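Vogler Repairs
29 April 2019

Bit of a thread on the bus change, as a few customers have asked how to get to us now.

The 155 no longer goes through Kindutholm. It now turns off at Kirkska and takes the highway. The last one past our door was in March.

If you're coming from the city, stay on until Kirkska and change to the 544. It leaves from the stop across the road, outside the chemist, and the sign is on the back of the pole.

The 544 runs once an hour. On paper you get 3 minutes to change. If the first bus is late you wait for the next one, and there's no shelter, so bring a coat.

From Flalden it's easier. The 115 is unchanged and still stops at the bottom of our hill. The timetable on the pole there is the old one - ignore it.

Your old paper tickets are still good on all three routes, but the driver has to stamp them again when you change. Ask. Mine wasn't stamped last week and I paid twice.

The council is taking comments on the new routes at the Kirkska library. There's a form at the front desk. I've asked for the first 544 of the morning to leave ten minutes later, which would fix the connection for most people going to work.

Hours are the same as before. We close at five, and the last 544 back goes at twenty past.

Yellow trays and small parts on the white table.
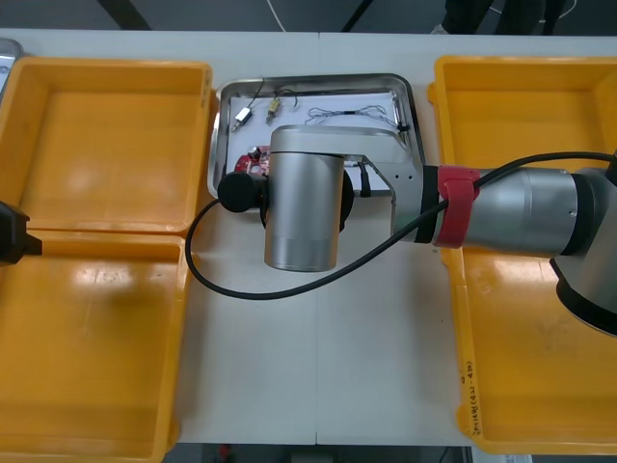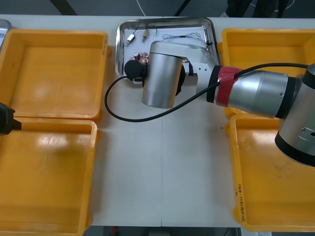 Flalden Rider replied: The 115 doesn't run on public holidays any more either. I waited at the bottom of the hill on Anzac Day and had to walk home.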